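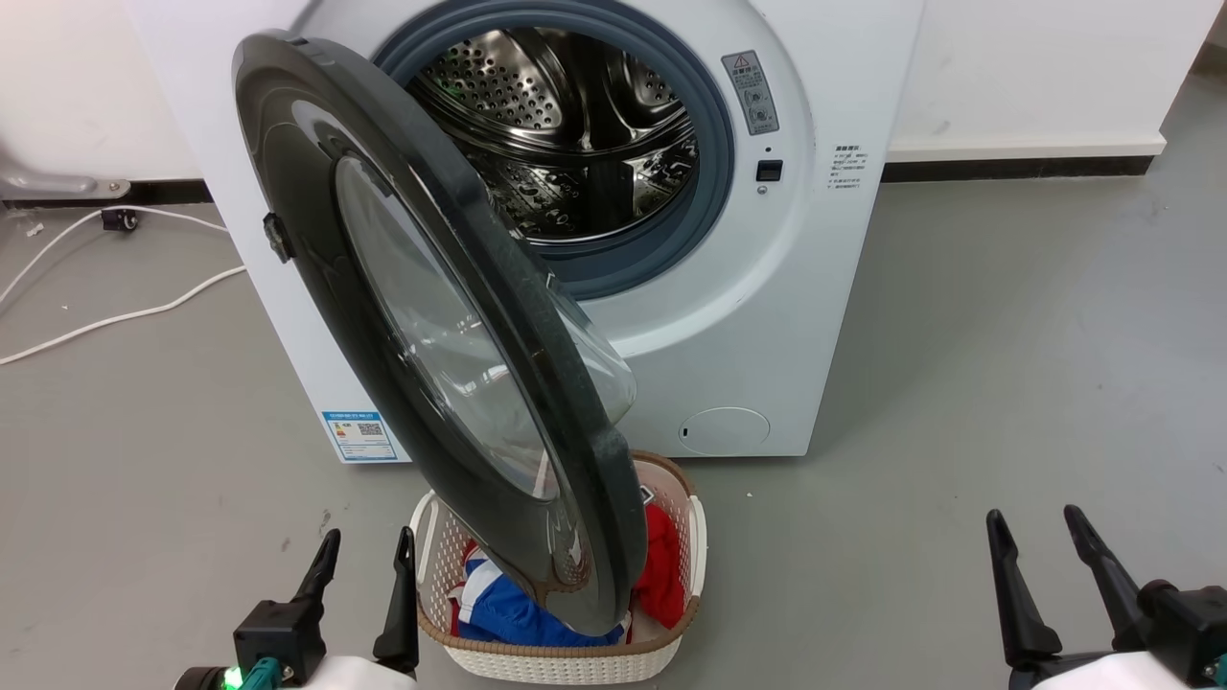

Adwoa Akolgo wrote back after the first session that she had bought her machine precisely so she would not have to think about laundry, and that she failed to see why putting clothes into it should count as a research problem. A child can do it, she said, and if the washer does the washing, what is left over is hardly a chore.

I am starting this week's notes with her message because most of you probably agree with it. So do most of the people who write press releases. Keep it in mind while we go through the material.

Week 8: Chores, and who is still doing them

What is left over

The washer took away the scrubbing and the wringing. It left the gathering, the sorting, the loading, the unloading, the hanging or drying, the folding and the putting away. Ask anyone with three kids how much of the week that comes to. The part we automated was the part that could be shut inside a steel drum and done the same way every time.

Loading looks like the easy one. Start with a basket of mixed clothes on the floor and a front loader with its door open. A machine doing the job has to:

find one garment in a heap where the edges of several run together
get hold of it without bringing half the heap along
lift it past the door, which swings out into the very space the arm wants to use
push it far enough into the drum that no sleeve hangs over the rubber seal
go back for the next one and know when the basket is empty

The last two are where I would look first in any demonstration. A sock caught in the seal is a small thing for you, since you see it and flick it in. A system that hasn't been told about socks in seals closes the door on it.

Then there is the door itself. It has to be shut with enough force to latch, and the machine has to know that it latched. People do this by sound and feel and can't usually tell you how.

Reading the claims

The Plullov brochure in your packet says its arm "handles laundry." Handles which part? The only test described is 50 towels, all the same size and color, picked from a flat table. I have nothing against towels. They have no sleeves, though, and a flat table has no door in front of it.

The Osei trial is better, and I want you to give it credit. They report 1,089 attempts at picking up a single garment from a mixed pile, and count 339 of them as failures. That is close to one in three. They print the number in the main text, which takes some nerve. But read the definition of success: the garment left the basket. Where it ended up is not part of the score. Obed Mahama raised this in class and I don't have a good answer for him.

The Wirnirov video has no numbers at all. It also has a cut between the open door and the closed one. Draw your own conclusions.

Questions to ask of any demonstration

Who put the basket there, and who opened the door?
Has the machine seen this washer before, or only this one?
Is the footage at normal speed?
How many tries came before the one we are watching?
When it drops something, who picks it up?

Where I stand

Not yet, and I wouldn't give a year. Arms are good enough for some of these steps, taken one at a time, in a room set up for the purpose. Stringing them together in somebody's house is another matter, and I haven't seen it done by anyone who let me choose the clothes.

For next time

Read the Eron report, sections 2 and 3 only. Do one load of laundry at home and write down every separate thing your hands do, from the hamper to pressing start. One page. Bring it on paper.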